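Selling on Brullora and on our own site – do the prices have to match?

Posted by dultot_crafts, 7th January

We make candles and wax melts and have sold through our own website for a few years. In May we also started listing on Brullora, which now brings in nearly 60 orders a month. Their fees are higher than our card charges, so I would like to charge more there. A seller rep has hinted that this could get our listings pushed down the search results. Is that a rule or just advice? We have 44 products listed.

kotness_sam

Check the pricing section of your seller agreement. Mine says the total price including postage must not be higher than on any other site where I sell the same item. I had 2 listings hidden over it. They came back once I had changed the price.

One way round it is to sell different pack sizes. We do singles on our own site and sets on Brullora, and so far that has been fine.

millrow

just put your prices up everywhere, people dont notice

Ojala Gifts

I would not do that without looking at your margins first. Work out the fee on each product, then drop the ones that lose money on Brullora and keep them for your own site. We had 3000 units in their warehouse at one point and the storage charges cost us more than the commission did. Also ask the rep to put it in writing – ours gave a different answer by email than on the phone.
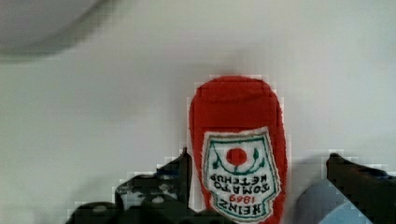 Page 2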